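Burger Bench: Pictures from Our Ordering Study

Welcome to the gallery for the Grileo project! I'm Marlene Wiegand, and for most of this year I've been teaching a two-fingered arm to build burgers (and eating a lot of plain bread, which is a whole other page). Grileo is our name for a way of learning a long job in short pieces. We show the arm complete burgers from start to finish, then let the software cut each demonstration into stages by itself, instead of labeling the stages by hand. Bảo Cao wrote the cutting part. I mostly did the demonstrations and argued with Bảo about where a stage ends.

The food was my idea and I stand by it. Blocks are easy on the hardware, but a leaf of lettuce never sits the same way twice, and a method that only works on blocks wasn't going to tell us much. So we went with buns, patties, tomato and greens, kept in more or less the same places from run to run, with the build happening on a tray in the middle.

Bottom bun on the tray with its lettuce on top, and the rest of the ingredients still sitting in their own spots on either side. I like this stage a lot. It's the point where the old policy used to get lost, and would go back for more lettuce as if it had no memory of the first leaf.
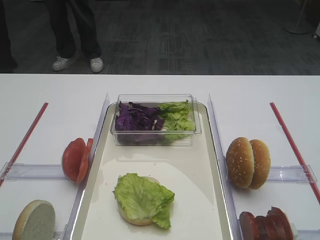
How many demonstrations did the method need?
We recorded 200 and trained on all of them, then went back and trained again on a random 100. The smaller set did nearly as well on the bun and the patty and clearly worse on the greens, so for anything leafy I'd keep the full set.

A word about the stages, as I get mail about them. Bảo's code settled on 5 stages per burger, and we never told it a number. Four of them match what I would have picked. The other one splits a single reach into a fast part and a slow part, which looked like a bug to me for weeks — Bảo kept saying to leave it alone, and when we merged the two by hand the arm got sloppier on the approach. So it stays.

Next up, the view from down by the fingers, with the sesame bun and the clear holders on their red rail. All of our close-in corrections are learned from this view. The policy gets the wide view too, but when we blanked out the wide one partway through a run, it could usually finish the piece it was on. Blank out this one and it stalled!
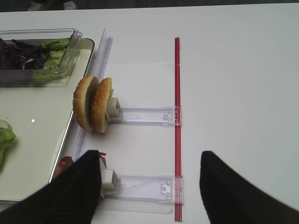 Thoa Hứa wrote in to say that the blanking test is the part she'd want repeated, with 3 random seeds at the very least, and that she suspects the wide view matters more between stages than inside them. She also asked for the stage boundaries to be posted next to the raw recordings.

Fair on both counts, Thoa. The boundaries are going up in January, along with Bảo's notes on the merged version. The seeds will take longer, as we share the bench with the Donley group and they have it every morning until noon.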